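Zoso 2: a month with a very small text editor

16 Oct 2019

I've been writing code in the same editor for so long that I no longer know which of my habits are mine and which ones it gave me. So when Róisín Scanlon, who I share an office with, kept going on about Zoso and how it starts before your finger is off the key, I finally gave in and installed it at the end of August. I meant to play with it for an afternoon. It's still open on my second screen as I type this, so you can guess where the review is going, although there are a couple of things that drive me up the wall.

What it is

Zoso is a plain text editor for programmers. You get one window, a file list you can hide, and a command bar along the bottom. There's syntax coloring for the usual languages, decent search, split views and a thing called "trails" (more on that in a minute, I love it). There's no debugger, no package manager, no chat panel and no welcome page with a rocket on it. If you want to run something, you run it in a terminal like your grandparents did.

It comes from a tiny outfit called Brinkmann, and as far as I can tell from the change log it's mostly two people. Version 1 was Linux only. Version 2 runs on Mac as well, and the Windows build is marked "try it if you like," which I didn't.

Getting it going

Installing was painless on my Linux desktop. I unpacked the archive, dropped the folder in my home directory, ran it, done! On the Mac laptop I had to approve it in the security settings and then restart it, and the first time round it forgot the font I'd picked. The second time it remembered. No idea.

Settings live in one text file, and the file that ships with it is commented from top to bottom. I changed the tab width, turned off the blinking cursor (life's too short) and swapped the color theme for a darker one called Sillance, which comes in the box and is lovely in the evening. The comments in it are a soft gray-green you can still read, and I wish more theme authors would think about people who write long comments.

Save a change to the settings file and the editor picks it up right away. You'd think that would be normal by now. My old editor still wants a restart for half of its options.

Trails

OK, trails. Every time you jump somewhere, by search or by going to a definition or by just clicking in another file, Zoso drops a marker. Alt-left walks you back along the markers and Alt-right walks you forward again. Lots of editors do that much. What's different is that you can give the current trail a name and save it, and then tomorrow morning you open it and walk through the exact same spots.

I used this to untangle Zurivine, a scheduling program at work that I inherited and which has one source file of 583 lines that everything else leans on. I made a trail for "how a job gets queued" and another for "what happens when it fails," and I sent both to my colleague Catríona Daly, since trails are just text files. She opened them on her machine and was asking me good questions by lunchtime. I've written wiki pages that did a worse job, and they took me a lot longer.

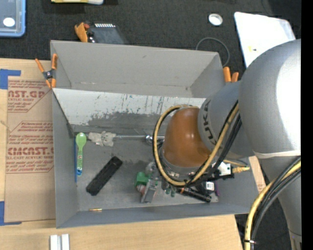 Searching

Search is quick and it's live, so the results change as you type. It handles regular expressions, and it shows you what a replacement will look like before you commit to it, with the old and new text one above the other. I renamed a badly chosen variable in 225 places this way and only had to skip a handful by hand, mostly inside strings.

My one moan is that the results panel won't let you copy the list out as text. I wanted to paste it into an email and ended up running grep in the terminal.

Speed and big files

It's fast. I know everyone says that about small editors, but I've been leaving it running for days at a stretch and it feels the same at the end of the week as it did at the start. I opened a 600 MB log file, mainly to be mean, and I could scroll it straight away. Coloring took a while to catch up when I jumped to the bottom, and a search for an error code made the fans spin, but it didn't lock up.

Things I don't like

The undo history disappears when you close a file. Please, please fix this. I close files all the time to keep the list tidy and then remember I wanted the version from ten minutes ago.

Plugins are written in the editor's own little scripting language, and it's fine, but it's one more thing to learn and the manual for it is thin. I wrote a plugin that sorts my import lines and had to work out the text selection calls by reading somebody else's.

Very long lines are awkward too. I have a config file with a single line of 1150 characters (not my doing) and with wrapping switched on the cursor sometimes lands a row above where I clicked. With wrapping off it behaves.

And the key bindings! Ctrl-D duplicates the line in my old editor and deletes it in this one. You can change it in the settings file, and I did, after the third time.

Would I keep it?

Yes, for most of what I do. I still go back to the big IDE when I need to step through something line by line, and if you live in a debugger all day I'd say stay where you are. If you mostly edit, search, save and flip over to a terminal, give it a week. Put the settings file under version control before you start fiddling, and have a go at trails on some piece of code you've been avoiding.

Four stars out of five from me. Saved undo would get it the other one.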